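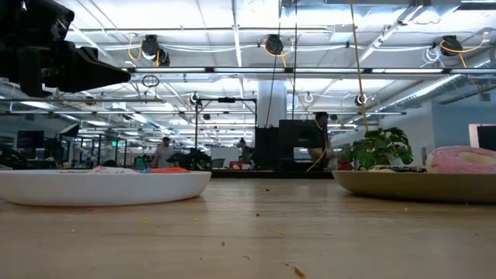
Zoia Melnychuk wrote to ask why wood has lines in it, and whether the tree had them when it was alive.

It did. The lines in a piece of wood are called the grain, and they were made while the tree was growing.

How a tree gets wider

A tree grows in two ways. The tips of its branches and roots get longer, and the trunk gets wider. The widening happens just under the bark, in a layer so thin you could miss it. This layer is called the cambium (say it "KAM-bee-um"). Each year it makes new wood on its inner side and new bark on its outer side.

In spring there is usually plenty of water. The tree grows fast and makes wood with big, open cells. A cell is one of the tiny parts that living things are built from. Later in the summer growth slows down, and the cells are smaller with thicker walls. Slow wood often looks darker than fast wood. One light band and one dark band together make one year. That pair is called a growth ring.

Reading the rings

If you look at a tree stump, you may be able to see the rings going around. The oldest is in the middle and the newest is next to the bark. Count them and you know how old that part of the trunk was when it was cut. An oak stump in the park at Hartley has 124 rings, and the park keeps it sanded so that visitors can count for themselves.

A wide ring often means a good year with enough rain and sun. A narrow ring can mean a dry year, a cold one, or a year when insects ate the leaves. The Hartley oak has 4 very thin rings side by side, so it had a hard time for a while.

Trees in places that stay warm and wet all year may not make clear rings at all.

From rings to lines
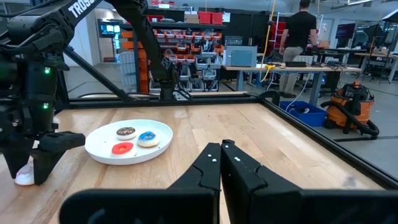 Vsevolod Lysenko asked how the rings can be circles in a stump and straight lines in a board.

It depends on which way the saw goes. Cut across the trunk, as you would slice a carrot into coins, and you see circles. Cut along the trunk, as you would slice the carrot into sticks, and you see the edges of the rings from the side. Those edges look like long lines. If the saw passes a little way off the center, the lines can curve into arches – woodworkers call this "cathedral" grain.

A knot is the place where a branch joined the trunk. The trunk kept getting wider and grew around it. The grain bends to get past, like water going around a rock.

Try it yourself

You will need paper, a soft crayon and a piece of rough, unpainted wood. Lay the paper on the wood and hold it still. Rub the side of the crayon over it gently. The raised parts of the grain will show up darker. Turn the wood over and make a second rubbing, then compare the two.

Words to know

Cambium: the thin layer that makes new wood and new bark.
Grain: the pattern of lines in wood.
Growth ring: the wood a tree adds in one year.
Knot: the part of a branch left inside the wood.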